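# Section 2: Installing the Bravodden Water Heater Strap Kit

Read this section through once before you open the hardware bag.

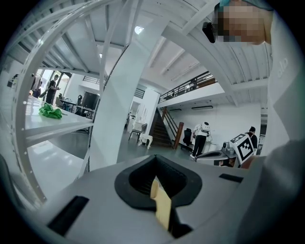
The kit holds a tank-type water heater against a framed wall so that it cannot tip or walk during an earthquake. It fits tanks up to 80 gallons. For tankless units, use the Zuccaro bracket set and its own sheet.

## 2.1 Before you start

You will need:

- Stud finder
- Drill with a 3/16 in. bit
- Socket wrench, 9/16 in.
- Tape measure and pencil
- Level
- Tin snips
- Work gloves and eye protection

Check that the kit contains two steel straps, four lag screws with washers, two tension bolts with nuts, and one set of spacer blocks. If anything is missing, contact Varovis with the lot number printed on the bag label. Do not substitute drywall screws or plastic anchors for the lag screws.

**CAUTION:** The flue pipe on a gas heater can be hot enough to burn. Turn the gas control to OFF and let the pipe cool before working near it.

**CAUTION:** If you smell gas at any point, stop. Leave the building and call your gas utility from outside.

## 2.2 Marking the wall

1. Measure the height of the tank, leaving out the legs or stand.
2. Divide the height by three. Mark the wall one third of the way down from the top of the tank. This is the upper strap line.
3. Mark a second line one third of the way up from the bottom of the tank. This is the lower strap line.
4. Check that the lower line is at least 4 in. above the gas valve or thermostat cover. If it is not, move the line up until it is.
5. Find the studs on both sides of the tank and mark their centers on each line. Confirm each one with a small pilot hole.
6. Use the level to make sure the marks on each line match from side to side.

**Note:** Studs are usually 16 in. apart, but garage and closet walls vary. On a concrete or block wall, stop here and order the Clerholm masonry anchors. They need a different bit and a deeper hole, and the instructions are packed with them.

## 2.3 Setting the spacers

The gap between the tank and the wall should be no more than 2 in. A tank that can swing backward will loosen any strap in time.

1. Measure the gap at both strap lines.
2. Stack spacer blocks until they fill the gap without forcing the tank forward.
3. Screw the blocks to the wall through the molded holes.

Do not move a full tank to close the gap. If the gap is larger than the blocks allow, have a plumber reposition the heater first.

## 2.4 Attaching the straps

1. Drill a 3/16 in. pilot hole, 3 in. deep, at each stud mark.
2. Bend the upper strap around the front of the tank. Both ends should reach the wall with the slotted holes facing out.
3. Put a washer on a lag screw and drive it through one end of the strap into the stud. Leave it loose by two turns.
4. Repeat on the other side.
5. Fit the tension bolt through the two tabs at the front and tighten it by hand.
6. Install the lower strap the same way.
7. Tighten all four lag screws until the washers sit flat.
8. Tighten each tension bolt with the wrench until the strap is snug. Stop if the tank jacket begins to dent.
9. Trim any extra strap with the tin snips and fold the cut edge under – it will be sharp.

**CAUTION:** Keep the straps clear of the drain valve, the relief valve and its discharge pipe, and the burner access door. You must be able to open or remove all of these with the straps in place.

## 2.5 Checking the work

Put both hands on the upper part of the tank and push firmly from the front, then from each side. The tank should not shift. If it does, tighten the tension bolts a half turn at a time and try again.

Look over the water and gas connections. Flexible connectors should have a slight curve in them. If yours are rigid pipe, ask a licensed plumber about replacing them.

Relight the pilot according to the label on the heater.

**Note:** Check bolt tension every March, and again after any quake strong enough to feel. Some cities require an inspection of strapped heaters. Call the building department before you throw away the packaging, as the inspector may ask for the label.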